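Paper cups, and other things I have opinions on now

2022-05-27

So the Bellside block picnic is coming up and somehow I ended up in charge of drinks. I said yes before I knew what it meant. It means lemonade, iced tea, water, ice, and cups. So many cups. You would think the lemonade would be the hard part, but I could make that in my sleep!

Last year we had the red plastic kind and everyone put theirs down, forgot which was theirs, and got a new one. By four o'clock the trash can looked like a volcano. I bought 200 and we ran out before the hot dogs did. This year I wanted paper, and I wanted colors, so each table could have its own and people might have a fighting chance of finding their own drink again.

I went to the party store over in Pirnow first (the one next to the tire place) and they wanted so much for a sleeve of 18 that I put it back on the shelf and walked out. Then I tried ordering online, got all the way to the checkout, and found out shipping cost more than the cups. In the end I did what I should have done in the first place and drove out to the discount place on the highway, where they come in big mixed packs and you don't have to take out a loan.

A few things I've learned. Get the bigger size if you're serving anything with ice, or you'll be refilling the same kid every three minutes. Write names on the cups before you pour, never after, and use a grease pencil if you have one. My good marker skidded all over the shiny outside and left me with a blue thumb for two days. And keep the spares in their plastic until you need them, especially outdoors. I lost half a stack to one gust of wind in November and found cups in the hedge until Easter.

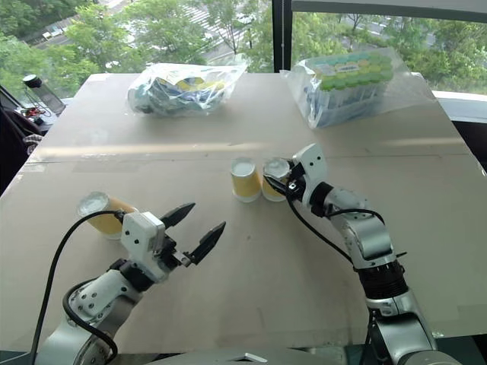 Yellow is going to be the lemonade color, I've decided. It's cheerful, it matches what's in it, and you can spot one across a lawn. Paper cups do tip over if you so much as look at them, like the one lying on its side toward the left there, so I'm putting the drinks table up against the garage wall, out of the breeze. I love the green and light blue tops in the bundle at the back too, and those can be for iced tea and water if I can get people to go along with it. I'm also stealing the cardboard idea for my folding table! Sticky lemonade rings are miserable to scrub off, and cardboard can go straight out with the recycling.

Still on my list: a second cooler, 40 pounds of ice, and a decision about straws. If you have a good way to keep wasps out of a lemonade dispenser, please leave it in the comments, I'm begging you.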